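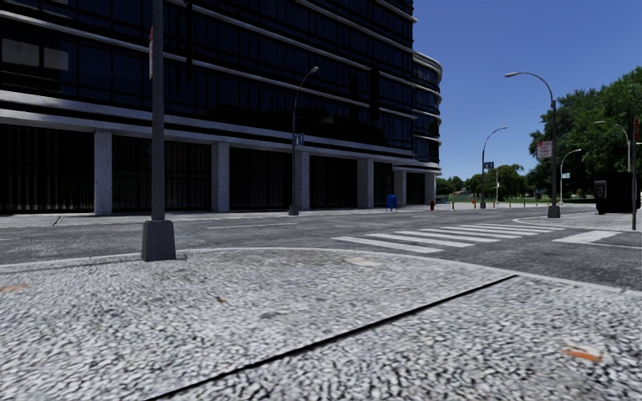 4.2 Setting up the press check-in desk

Do this before the first guests arrive for the premiere or launch party.

1. Open Postness on the desk tablet and choose Event, then Arrivals.
2. Load the guest list. One list holds up to 800 names.
3. Set the badge printer to label size 116.
4. Print a test badge and scan it. The name should show within 6 seconds.
5. Tap Photo Line to send cleared names to the caption screen in walking order.

Note: Captions use the spelling on the guest list. Fix errors there — changes made on the caption screen are lost at the next refresh.

Caution: Do not close Arrivals while badges are printing. If code 216 appears, wait for the queue to clear and repeat step 4.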